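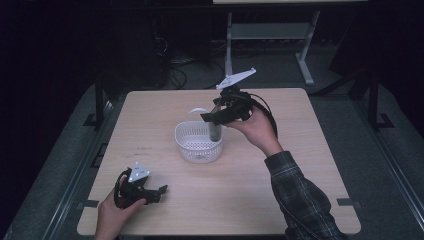

February, Sunday, morning start

Glaze 701, crawling. Continued from the last two pages.

State of play. The satin white (701) has been crawling on the inside corners of the Tomesbridge order and on the undersides of rims. Bare patches with thick rolled edges, always where two surfaces meet or where the dip lines overlap. Flat areas good. Colour good. Same recipe, same kiln programme and same bisque temperature as the autumn batches, which did not crawl. Two things have changed: the new bag of kaolin (Sombatkul, replacing the old stock that ran out before Christmas) and the bucket, which was remixed from dry in January and has been sieved more often than usual.

Dry weight of the January mix was 3,664 g, odd figure because it was made up to use the last of the frit. Checked the arithmetic in the batch book against the recipe. No weighing error I can find, unless the silica was misread, and if the silica were badly out the surface would not be satin.

Possible causes as listed last time, with notes:

a) Too much raw clay in the recipe, or a finer and stickier clay than before. Raw glaze shrinks as it dries, cracks, and the cracks open into crawls in the melt. Fits the corners.
b) Coat too thick. Fits the overlaps. Does not explain the single-dip pieces.
c) Dust or grease on the bisque. The pieces were sponged, but all of them were stored on the open rack under the extractor duct.
d) Glaze going on over damp bisque. Possible for mugs with handles, as the handles were sponged last.
e) Over-milling. Unlikely, we do not mill this one, but repeated sieving does break up the soft lumps.

Test set: 17 tiles, L-shaped, cut from the same slab and bisqued together. Each has an inside corner, as flat tiles have told us nothing. Numbered on the foot in iron oxide, not pencil. Pencil burnt off the last lot and two results had to be thrown away.

Groups:

Tiles 1 to 3. Bucket glaze as it stands, normal dip. Control.
Tiles 4 to 6. Bucket glaze, thinned with water, normal dip.
Tiles 7 to 9. Bucket glaze as it stands, tile rinsed under the tap and dried overnight on the warm shelf.
Tiles 10 to 12. Fresh small batch, half the kaolin swapped for calcined, amount adjusted for loss on ignition.
Tiles 13 to 15. Fresh small batch, original recipe, Sombatkul kaolin, sieved once only.
Tiles 16 and 17. Bucket glaze, deliberately double dipped. Expected to fail, included to show what failure looks like in this firing.

Note on the calcined swap. Raw kaolin loses water in the firing and calcined does not, so weight for weight puts in too much alumina and silica. Multiplied the replaced portion by 0.86. The sum is written inside the cover of the batch book. Calcined in a lidded bisque bowl on the bottom shelf of last week's bisque. The middle of the bowl was still slightly cool-coloured compared with the edge, so I crushed the lot, stirred it and put it through again. Do not fill the bowl to the rim next time.

Mixing notes

Fresh batches mixed by hand, left to slake over lunch, then sieved. The calcined version settles faster, as it should with less raw clay holding it up. Added a few drops of Epsom salts solution. It thickened within a minute or so and then held. Too much gives a jelly that looks thick but goes on thin and patchy, so add it, stir, wait, and look again before adding more.

The bucket glaze was already thick before anything was added. It gels in the bucket if left alone and pours normally once stirred. I read this as soluble material leaching from the frit, which the older buckets have also done. The practical trouble is that a gelled glaze gets thinned by eye to the wrong water content or, as I suspect happened in January, does not get thinned at all and goes on too heavy. Specific gravity should be measured each time and the feel of the bucket ignored until that is done.

The small hydrometer is no use here, it sticks in anything gelled and gives whatever answer you push it to. Weighed a filled measuring cylinder instead. Stirred hard first, tapped out the bubbles, wiped the outside. The bucket is clearly heavier than the autumn figure in the batch book. That on its own may account for much of the trouble, but I want the tiles to say so.

Dipping

All single dips timed by counting against the wall clock. Tongs marks touched in with a brush and rubbed down once dry. Checked coat thickness with the needle on a waste corner of each tile.

Observations before firing:

Controls (1 to 3): hairline cracks in the inside corner on all three, visible with the hand lens once dry. One also has a crack along the top edge.
Thinned (4 to 6): one faint crack on 5. Others sound. Coat may be a little thin for proper opacity.
Rinsed (7 to 9): cracked in the corner, much the same as the controls. Dust is looking less likely.
Half calcined (10 to 12): no cracks. Surface is more powdery and marks when handled. Needs care when packing.
Fresh original (13 to 15): fine cracking on 14, nothing on the other two. So the new kaolin is perhaps not the main fault, or not alone.
Double dipped (16, 17): badly cracked, and on 17 the coat has lifted at the corner and can be heard to click under a fingernail.

The rubbing-down question came up again. Rubbing a dry crack closed with a finger fills it with loose powder and looks convincing, but I do not trust it to heal. To test that I rubbed down the crack on control tile 3 and left 1 and 2 alone. Only one tile, so treat the result with caution.

Kiln

Using the small Comberg, not the large one, to keep the Tomesbridge pieces out of it until this is settled. Changes noted since the last firing:

– Lower element replaced. Pins were brittle and two snapped during removal. Spare pins are now nearly used up, reorder.
– Thermocouple sheath has a white crust near the tip. Brushed off, no crack seen. Reading at room temperature agrees with the wall thermometer.
– Lid brick has a chip above the peephole. Not structural. Vacuumed the crumbs off the top shelf, as one of them on a satin surface is a ruined piece.
– Batt wash renewed on the two lower shelves. The third is flaking on the underside and has gone to the scrap pile.

Programme unchanged: slow to the end of the dull red stage, then the normal rate, short soak at the top, controlled drop through the first part of cooling for the satin crystals. Considered slowing the start to give the raw coat longer to dry and decided against it. If the tiles come out better I would not know whether it was the mix or the programme. Slower start can have its own firing.

Cones on all three shelves. Bottom shelf of this kiln has run cool for a long time and the new element may have altered that, so the tile groups are split between shelves and the plan is drawn on the facing page. Tiles went in last, with the tiles facing the elements turned so that the inside corner looks towards the centre.

Started in the afternoon, bung out. Smell of steam normal, gone by the time the bung went in.

Side matter: the tin opacifier

Opened the Hedier tin oxide to make up the fresh batches. It looks finer than the last tub and clumps more. Pushed it dry through the small sieve before adding, and still found white specks in the first rinse. Wet blending it with a little of the mix water in a jar and shaking hard dealt with them. Opacifier specks do not cause crawling that I know of, but tin and zircon both stiffen the melt, and a stiff melt is slower to close over a crack. If the new tub opacifies more strongly for the same weight there may be room to cut it back slightly. One to try after the clay question is answered.

Masks on for all of this, and the bench wiped wet. The dry brush by the sink has been used for powder again and should go in the bin.

Unloading, next morning

Kiln cold enough to open before tea. Cones: top and middle as wanted, bottom slightly softer than it used to be. New element confirmed as the cause, or near enough. Move the softest-melting glazes up a shelf until we have another firing to compare.

Results:

Controls: crawled in the corner on all three. Tile 3, rubbed down, crawled as well, in a narrower line. Rubbing helps a little and does not cure it.
Thinned: 4 and 6 clean. 5 has a small pinprick bare spot on the line of the crack. Slightly grey over the texture, so the thinning went a touch too far.
Rinsed: crawled, no better than the controls. Cause (c) struck off for this batch.
Half calcined: all clean, corners included. Surface perhaps a shade glossier on the bottom shelf tile, which may only be the extra heat there.
Fresh original: 13 and 15 clean, 14 crawled in a short stretch.
Double dipped: both crawled heavily. 17 dropped a flake of glaze on to the shelf. Shelf to be ground.

Reading of this: thickness first, raw clay second. At the right water content the original recipe mostly works but has little margin. The calcined version has margin.

To do:

Rewrite 701 with half calcined kaolin and mark the batch book page clearly so the old one is not weighed out from habit.
Bring the January bucket down to the autumn specific gravity. Use it up on flat ware only.
Calcine a larger quantity of kaolin, two shallow bowls.
Fire the new version on three full-size Tomesbridge bowls before committing the rest.
Check the handles, cause (d), which none of these tiles tested.
Grind the bottom shelf and rewash it.
Order pins for the Comberg and a finer hand sieve.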